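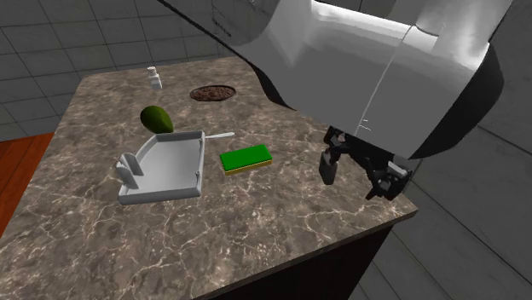
Figura 4. Bancada retangular em mármore castanho-acinzentado polido, com veios finos e ramificados em branco e creme (imagem gerada por computador).

4. O que as pessoas chamam aos veios

Confesso que comecei esta parte do estudo convencida de que ia ser a mais aborrecida. Tinha 197 questionários em cima da mesa, uma folha de cálculo com demasiadas colunas e uma pergunta que me parecia quase infantil: como é que alguém que não trabalha com pedra descreve o desenho de um mármore? Pois bem, foi aqui que passei mais tempo, e foi aqui que mudei de ideias mais vezes.

Começo pelo vocabulário. Quem trabalha nas serrações e oficinas tem um léxico bastante estável. Fala-se de veio, de fundo, de mancha, de nuvem, de pelo (a fissura fina que obriga a cortar a chapa noutro sítio), e toda a gente na oficina percebe à primeira. Já os clientes — e são eles que me interessam neste artigo — vão buscar palavras a todo o lado. Rios, raízes, relâmpagos, rachas, teias, nervos, o mapa da estrada para a casa da avó (adorei esta, está anotada com três pontos de exclamação no meu caderno). Na secção 3 expliquei como agrupei estas respostas, portanto não me repito. Digo só que a categoria "água" e a categoria "planta" ficaram muito à frente das outras, e que a categoria "defeito" foi bem mais pequena do que eu esperava.

Esta última merece uma conversa mais longa. A literatura comercial que recolhi, sobretudo os catálogos antigos da Linderberg, trata o veio irregular como um problema a gerir: o vendedor deve avisar, mostrar a chapa inteira, pedir assinatura. Daí a minha hipótese inicial, que era a de encontrar muitos clientes a falar de rachas e de falhas. Encontrei 42 pessoas que usaram pelo menos uma palavra desse tipo, mas quando fui ler as respostas por inteiro percebi que várias o faziam com carinho! Uma delas escreveu que escolheu a bancada "por causa da racha branca que parece um ramo". A folha de cálculo contava isto como queixa. Tive de voltar atrás e recodificar à mão, duas tardes inteiras, com a ajuda do Bakari Nyanda, que discordou de mim em nove casos e tinha razão em seis.

4.1 Fundo claro, fundo escuro

O tipo de pedra da Figura 4, com veio claro sobre fundo mais escuro, provocou respostas diferentes das do mármore branco clássico de veio cinzento. Com o veio claro, as pessoas tendem a seguir a linha: dizem de onde parte, onde se abre, para que lado foge. Com o veio escuro sobre branco falam mais do conjunto, da luz, da sensação de limpeza. Não tenho uma explicação fechada para isto. A Tala Shboul sugeriu-me que uma linha clara se lê como desenho feito por cima e uma linha escura como profundidade, e gosto muito da ideia, mas o meu questionário não foi pensado para a testar e seria batota fingir que sim.

Há também a questão do brilho, que eu devia ter controlado melhor. As amostras da Bakilana vinham polidas e as da Closteo vinham quase todas amaciadas. Uma superfície polida devolve reflexos, e houve quem descrevesse o reflexo como se fizesse parte da pedra. Retirei esses comentários da contagem principal e deixei-os no anexo, onde qualquer colega os pode ir buscar e zangar-se comigo à vontade.

4.2 As entrevistas

Depois dos questionários fiz 29 entrevistas, quase todas na cozinha da pessoa, com café (muito café) e a bancada ali mesmo à frente. Recomendo vivamente o método a quem trabalhe sobre materiais domésticos. As pessoas passam a mão pela pedra enquanto falam, param num ponto, voltam. Uma senhora foi seguindo um veio com o dedo até ao lava-loiça e só então se lembrou de que tinha discutido com o marmorista por causa da posição do recorte. Num formulário isto não aparece.

O tema que mais surgiu foi o das nódoas. Limão, vinho, açafrão, o fundo de um frasco de azeite esquecido durante as férias. O que me interessou foi a maneira como a nódoa entra na descrição do desenho. Quem vive com a bancada há pouco tempo separa as duas coisas com todo o cuidado: isto é da pedra, isto fui eu. Quem vive com ela há mais tempo mistura-as. O Hamisi Ndung'u, que me autorizou a usar o nome, mostrou-me uma marca baça ao lado do fogão e garantiu-me que já lá estava quando a chapa chegou. A mulher, da porta, abanou a cabeça.

Perguntei a todos se escolheriam a mesma pedra outra vez. A maioria disse que sim, embora em novembro, quando repeti a pergunta por telefone, algumas respostas já viessem com um "mas". Mas mais clara, mas amaciada, mas só na ilha. Como não consegui repetir a chamada com toda a gente, trato estes dados como notas de campo e não os cruzo com os da Tabela 2.

4.3 Uma nota sobre as amostras

Um dos revisores perguntou, e bem, se uma amostra pequena chega para avaliar um desenho que se estende por uma chapa inteira. Não chega, ou chega mal. No protocolo Kollen, que segui com pequenas alterações, a peça de amostra tem 1000 centímetros quadrados, e num mármore de veio largo isso pode apanhar uma linha inteira ou nenhuma. Tentei compensar mostrando também imagens de bancadas completas, mas uma imagem num ecrã não se toca e não muda quando nos inclinamos para um lado. As respostas dadas a partir de imagens estão assinaladas com asterisco na Tabela 3, e a comparação entre os dois suportes fica para a secção 5.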